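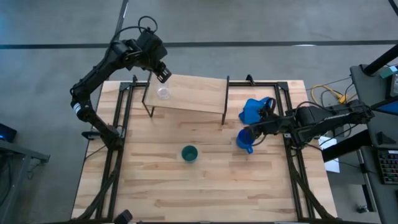 Clear cup on the small raised shelf

kittipong_c
January 3, 2018
I want to oil my butcher block table before I use it for food. The shop sold me Osance oil and said 3 coats. Is it enough? I waited 8 hours after the first one.

Zatexfan
Three is too few for new wood. I did five on mine, with one full day between coats.

mollyb
I disagree with Zatexfan. Two thin coats, wipe off the extra, then one more each December. Thick oil only gets sticky.

kittipong_c
Thank you both. I will do the second coat tomorrow and wipe it well. Must I sand between the coats?

mollyb
Only if it feels rough to your hand.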